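Cleaning up a window after the plasterers: notes so far
Dec 25, 2018
Filed under: Windows, Finishing

The back room at Ondelthorpe is down to the window. The walls are white, the floor is still bare concrete and will stay that way until the screed has been tested again, and I have a few free days, so the glass is next. These are my working notes. Some of it repeats what I wrote in June about the front of the house, but the frosted glass changes enough of the procedure that I wanted it in one place.

The unit

Black frames, four panes, one vertical mullion, and a transom on the right-hand side with the opening sash above it. I ordered it through Skerham, who were nine days late and delivered it to the wrong end of the lane. The opening sash measures 70 cm across the glass. All of the frosting is on the inside face on this order, which I did not ask for and did not check. If you are ordering obscured glass for a room that still has plastering to come, ask which face is textured. Smooth side in is much easier to live with.

The contamination

Three kinds, in my estimate:

Flecks. Small, white, mostly toward the top and the right of the big pane. Paint or plaster, and I can't tell which by eye. A drop of warm water left on a fleck for five minutes will settle it. Gypsum plaster goes soft and chalky. Emulsion stays rubbery and lifts at the edge.

Streaks and scuffs. The upper left pane has the long ones. I suspect a trowel or a board edge, but a scuff on a frosted face can also be a polished spot where something hard has dragged across the texture. That will not clean off. Wet it and look again: a deposit stays visible, and a polished mark mostly vanishes until the glass dries.

Edge lines. There is a white strip down the left of the large pane, and white along the bottom edges of both upper panes. Test these before pulling at anything. Tape comes off. Paint comes off. Sealant stays where it is until you know whether it is doing a job. I lost most of a Saturday in June to removing a bead that I then had to put back.

What I tried on the offcut

Skerham sent a sample square of the same glass, so I put plaster and emulsion on it, left both for 12 days in the same room, and then worked through what was in the cupboard.

Razor scraper, dry: no. It skips over the high points of the texture and leaves a gray metallic mark that is harder to remove than the plaster.

Razor scraper, wet: fine on the smooth face, still poor on the frosted one.

Plastic scraper, wet: good on anything thick enough to have an edge.

Nylon brush with warm water and a little dish soap: the best result on plaster. Small circles, rinse often. The grit you loosen is the thing most likely to do damage.

Gronow glass paste: cleaned well, but the residue sat in the texture and took four rinses to clear. I would keep it for the smooth side.

Isopropyl alcohol on a cotton pad: softened the emulsion in a couple of minutes. Keep it off the frame finish until you have tried it somewhere hidden.

Melamine sponge: worked, but left a patch slightly glossier than the rest. Not using it.

Order of work

1. Vacuum the sill and the lower rails with the brush head. Dust turns to slurry the moment water runs down.
2. Cover the sill. Mine is wide and white, and it has had its final coat.
3. Tie the cord up out of the way. It hangs straight down over the large pane, and the little triangular tag on the end gets into everything.
4. Wet the glass from the bottom up, wait, wet it again.
5. Brush one pane at a time and rinse before it dries.
6. Do the paint with alcohol afterward, on dry glass.
7. Edges last, with a plastic blade, pulling along the frame and never in toward the glass.
8. Handle and latch with a barely damp cloth. Open the sash and wipe the rebate while you are there.

The lower left pane is the one you can see through more clearly, and there is brown debris behind the glass near the left end. That has to be cleared from outside. I plan to go round with a bucket when the ground is firmer.

Costs

The Rukholm kit (two plastic blades, nylon brush, microfiber cloths) plus the paste and alcohol came to 396 kroner. A cleaning firm quoted 187 kroner per pane, outside included, which is a fair price and I may regret turning it down. I expect to spend about three hours on the inside.

Still open

Whether to replace the bottom bead on the opening sash in white or in black. Black would match the frame. White would match the sill and hide the next round of painting. Leaning black.

Also the floor. Next post. 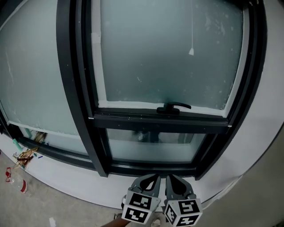
Back room window, inside, before cleaning.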